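From Toy Trays to Test Tables: Hnat Shevchuk on Working Next to the Arms

Hnat Shevchuk has worked at Zutisus for 13 years, and for most of that time his job was to handle things. The company tests and grades children's playsets for retailers, and in his first years there every item that came into the Trollstead building was picked up, turned over, pressed, dropped and put back by a person at a bench.

"You did it with your hands and you wrote it on a sheet," he says. "Pick up the plate, put down the plate. If you were on handling tests, you could do 700 of those in a shift. I did that for a long time and I have the wrists to show for it."

The repeat handling is now done by robot arms. Shevchuk is the bench lead for the arms, a title that did not exist before the first one was bolted down. He sets the tables, starts the runs, watches them and decides what a failed pickup means. On the morning we spoke he was working through a play kitchen set.
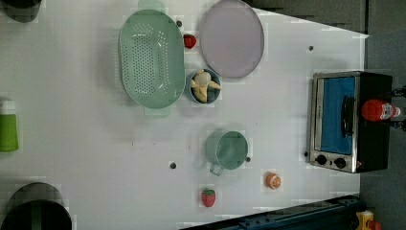

The change came in stages. Zutisus leased two arms to begin with and put them at the far end of the bench room. Shevchuk says the first months were slow and that the people at the benches kept their distance.

"The arm would drop something and somebody would laugh. Then the supervisor would come out and ask why the numbers were down. Of course they were down. We had people standing there all day waiting on a machine that was still being set up."

There were 17 people on handling when the lease was signed. No one was let go, he says, but the number went down anyway. Some retired. Several moved to the chemical lab in Grendham, a longer drive for most of them, and a few took jobs elsewhere. The handling group has not hired since.

"I don't want to tell you it was all fine," Shevchuk says. "The company kept its word about the layoffs. But if you were 24 and looking for a first job in this town, that bench was a place you could start. Now you need the course before you get in the door."

The course is a certificate in machine operation, and Zutisus pays for it once a person is on staff. Shevchuk took it in the evenings. He had not been in a classroom since high school and found the safety section easy and the software section hard.

What he does now is more like setting a table over and over. Items go out in a layout, the run starts, and afterward the layout gets changed. Soft shapes and small shapes go in with the large ones, and the arm has to reach past one thing to get at another.

"A plate is a problem," he says. "It's flat, it's smooth, there's not much to get hold of. A person slides it to the edge of the table and never thinks about it. Fruit is easier in some ways, but it rolls. So you learn to look at a toy the way the gripper has to deal with it."

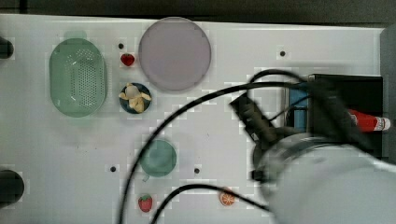 He keeps a paper notebook as well as the run log. The log says whether a pickup failed, and the notebook says what he thinks went wrong – a bad angle, a cable lying where it shouldn't, a piece set too close to its neighbor. New operators are asked to read it in their first week.

The hours changed too. The bench room used to stop at four in the afternoon. Runs now go into the evening with one operator on the floor, and the late shift was unpopular at first. It has since found its people. Two operators who fast during Ramadan asked to move their shifts that month so they could be home at sunset, and Shevchuk says that was simple to arrange. Under the old system the whole bench started and stopped together.

Some of it he misses. The benches faced each other and people talked all day. An operator at an arm has to watch the arm, and the room is quieter than it was.

"You can go a whole morning and say good morning and that's it," he says. "We started taking lunch together on purpose. Before, we didn't have to plan that."

He would not go back to the handling bench. His wrists are better, the pay is higher, and he likes being asked for his opinion when a new set comes in. His concern is with what comes next. Management has talked about having the layouts chosen by software, and he has asked that an operator still sign off on each one.

"They said they'd look at it," he says. "I'll ask again in May, when the lease comes up."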